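About the Killbridge Robotics Club

The club is open to every student at Killbridge, and most members had never written a line of code before they joined.
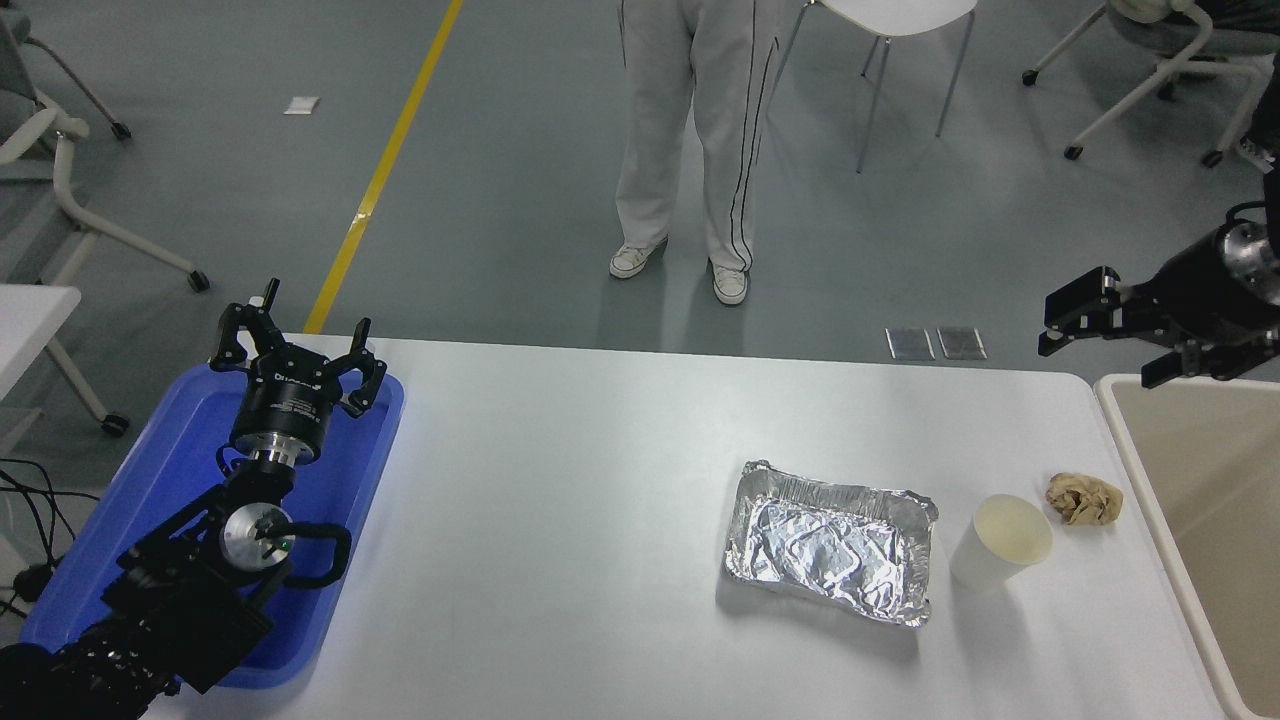
Who we are

Killbridge Robotics started with 4 students and a borrowed storage room. We now have 56 members across all grades. They sort themselves into build, code and data groups at the start of the year and can switch whenever they like. We meet after school until 5:30 p.m. and stay later in the month before a competition.

What we work on

Our main project is called Fiadzo. The goal is a two-arm setup that can clear a table after a meal: foil trays, paper cups, crumpled paper and whatever else gets left behind. Students guide the arms through the task, save each run, and use the saved runs to train the software. Last year the data group recorded 1639 runs and threw out the ones with mistakes in them.

A cup is harder than it looks. Squeeze too much and it folds, too little and it slides out. The code group keeps a log of these problems, and new members are asked to read it in their first two weeks.

The second project, Drodberg, is a small wheeled robot for beginners. Each new team builds one, drives it through a taped course and then takes it apart for the next team.

Competition

We enter the Trollberg Challenge every spring. The table-clearing event gives each team 11 minutes, including setup. Fiadzo has been entered twice. Our best result so far is fifth place, and grip is what we are working on most this season.

Joining

Sign-up opens in August at the front office. There is no fee and no test. Members need a signed safety form before they can run the arms, and long hair has to be tied back in the lab. Parents are welcome to stop by during any session after 4 p.m.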